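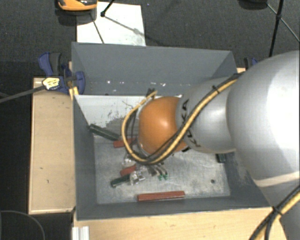

Yellow and black cable, routed with a loop at the joint.

1/ Notes on bend radius and strain relief for cable that moves. Most of the failures I get called out for are in the last foot before a connector, and most were built in on the day of installation.

2/ There are two numbers on the data sheet. Static bend radius is for cable you fix in place. Dynamic is for cable that flexes, and it is larger. People read the first one and stop.

3/ Worked case: the gate hoist at Predotmont. Control cable on a festoon, 15 mm outside diameter. The installer bent it to the static figure at each trolley. Conductor 3 went open in March.

4/ It only went open at one end of travel. With the hoist parked it tested fine. If you ring out a flexing cable, move it while the meter is on it.

5/ The cut-open sample had broken strands inside intact insulation. Nothing visible on the jacket except a slight flat spot.

6/ Clamps. Clamp on the jacket, never on the single cores. Leave a straight run between the clamp and the start of the bend. Zip ties pulled tight with a gun do not count as clamps.

7/ Twist is worse than bend for ordinary flex cable. If the load rotates, buy cable rated for torsion. "Continuous flex" on the label refers to bending only unless the sheet says otherwise.

8/ When you take it off the drum, unroll it. Pulling loops off the side puts in one full twist per turn, and it stays there. Hang it overnight if you have the height.

9/ Saulius Lukoševičius keeps a log of replacements at the Loltent yard. Of 103 entries, almost half list the cause as "age." I asked him to split that into jacket, conductor and termination. He is on page two.

10/ Correction to 3/: the trolley spacing was wrong too, so the loops hung uneven and the short one took most of the load. Bend radius was part of it.

11/ Re-terminating the Predotmont spare on Friday. Will post the crimp pull results if the gauge is back from calibration.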